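**Unit 4 – Festival calendars: how the date of a public celebration is fixed**

Course handout, Events and Public Holidays. Instructor: Eirini Kouris. Read before the seminar on harvest festivals. Bring the worksheet from Unit 3.

## 4.1 Fixed and movable dates

A festival date is fixed if it falls on the same day of the same calendar every year. It is movable if it has to be worked out again each year. The two terms only make sense with respect to a stated calendar. The first day of a lunar year is fixed in the lunar calendar and movable in the Gregorian one. Students lose marks every term by writing "movable" without naming the calendar.

Four methods cover nearly all the cases in the reader:

1. Fixed solar date (a given day of a given month).
2. Weekday rule (for example, the fourth occurrence of a weekday in a month).
3. Lunar or lunisolar date, converted to the civil calendar.
4. Offset from another festival, itself fixed by method 1, 2 or 3.

Carnival and Pentecost are the standard cases of method 4, both counted from Easter. An error in the base date carries through to every dependent date.

## 4.2 Lunar calendars and drift

Twelve lunar months add up to 354 or 355 days. A calendar made only of such years moves back through the seasons by 10 to 12 days per solar year. The Islamic calendar works this way, so Ramadan is found in summer in one decade and in winter in another. A lunisolar calendar adds a thirteenth month in some years to hold the festivals near a season. The Hebrew and Chinese calendars are of this kind, with different rules for placing the extra month.

Consequences for the organizer:

- A purely lunar festival can't be tied to a school break or a crop.
- A lunisolar festival can be, within a window of one month.
- Daylight hours, heating and water supply have to be planned again each year for a purely lunar festival held outdoors.

Where the start of a month depends on sighting the new crescent, the date may be confirmed only the evening before. Contracts should name both possible days. See Naseri's note in the reader, section 2, for sample wording.

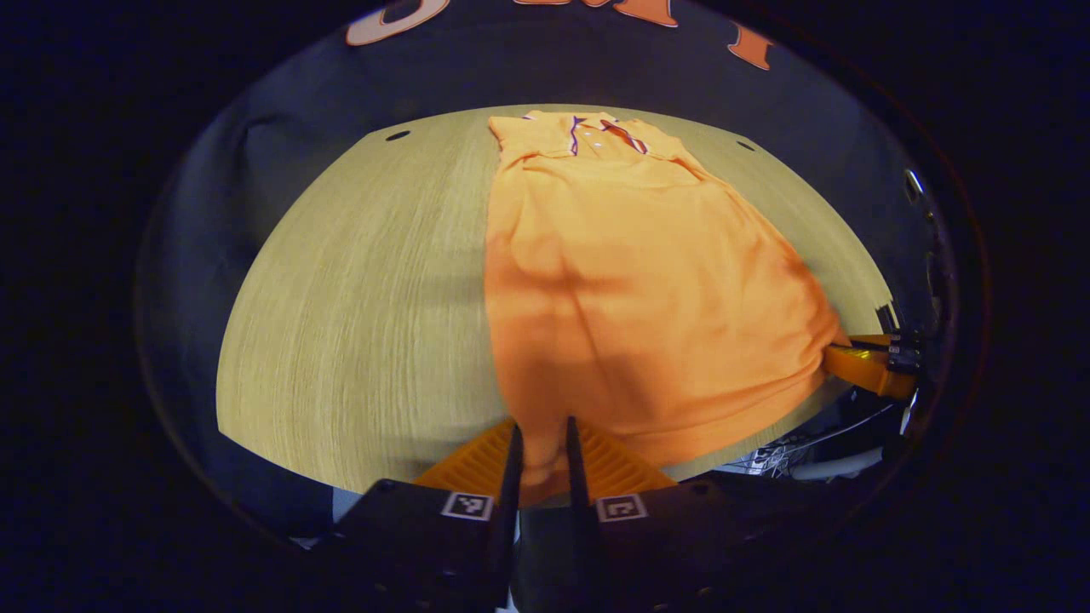

The same two-day clause is useful in method 1 cases when a town council keeps the right to move a parade for weather. In that case the clause must also say who makes the decision and by what hour. A clause with no hour in it gave rise to the dispute in Case B below.

## 4.3 Case A: the Lasden lantern evening

Lasden holds its lantern evening at the full moon in August. The rule as written is "on the August full moon." Two problems follow.

First, a calendar month can hold two full moons. The rule doesn't say which one counts. In practice the town has used the first, but the printed rule has never been changed.

Second, the full moon is an instant, and the instant may fall in the early morning. The evening before and the evening after are then equally good readings. Shakuntala Singhal's proposed text reads: "the evening of the civil day, local time, in which the first full moon of August falls." This settles both points. Note that it can place the event up to 24 hours after the instant, or slightly less – acceptable to the eye, as the disk looks full on either night.

Attendance limit: 2000 on the river path, 200 on the footbridge. The bridge limit is a safety figure and doesn't vary with the date.

## 4.4 Case B: the Drirkeo spring fair

Drirkeo uses a weekday rule with a weather clause. One year the fair was postponed after stallholders had already set up. Of the 835 advance tickets, 100 were refunded in full and the rest were carried over to the new date. Pantelis Kyriakidis argued for the organizer that the postponement was valid under the clause. Shanthi Abeysekara, for the stallholders, argued that a power to postpone lapses once the site is open. Both briefs are in the reader. For this unit, look only at the dating question and leave the refund terms for Unit 6.

## 4.5 Exercises

Work in the civil calendar unless told otherwise. Show the conversion.

- A festival is set 40 days after a movable base date. State the earliest and latest possible dates, given that the base date runs from March 22 to April 25. Don't count the base date itself as day one.
- Rewrite the Lasden rule so that it never needs a moon table, and say what is lost.
- Draft a weather clause for Drirkeo in no more than three sentences. Include the hour.

Written answers go in the course folder. Conversion tables may be used, but cite the table.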